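# Recording a Demonstration by Hand: Soft and Crumbling Items

This page explains how operators at Nolteck record demonstrations for tasks in which the material changes shape. It applies to the Hetano head camera and does not cover remote control sessions.

## Before recording

1. Set the head camera so that both hands and the full work surface remain in view.
2. Place the container and the plate within easy reach.
3. Start a new session and enter the task code. Flatbread tasks use code 733. 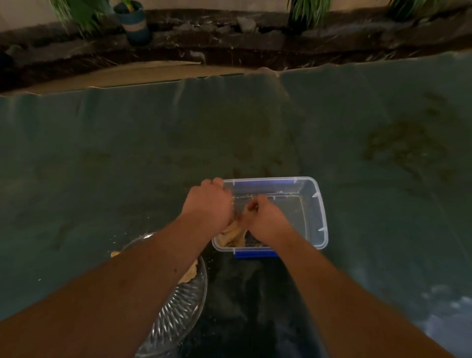
Keep sleeves above the wrist for the whole session. Watches and rings must be removed, as they interfere with hand tracking.

## Performing the task

Work at a normal household pace. Where one hand holds and the other moves, keep to the same roles until the step is finished. Lift the hands clear of the container between steps - a pause of one second is enough for the software to mark a boundary.
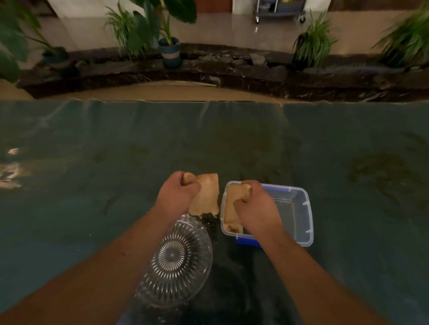 *Photo: Ilham Hamdy / Nolteck*

Do not repeat a motion to correct it. If a piece falls, leave it where it lands and continue. Crumbs on the work surface are acceptable and should not be wiped away until the session has ended.
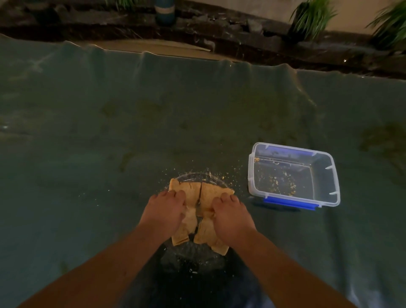 *Tearing the flatbread with both hands.*

## After recording

Stop the session before reaching for the camera. Review the clip in Jornetti and reject it if either hand leaves the view during a grasp. A complete set for one task is 200 accepted clips. Sets scoring below 86 on the tracking report are returned to the operator.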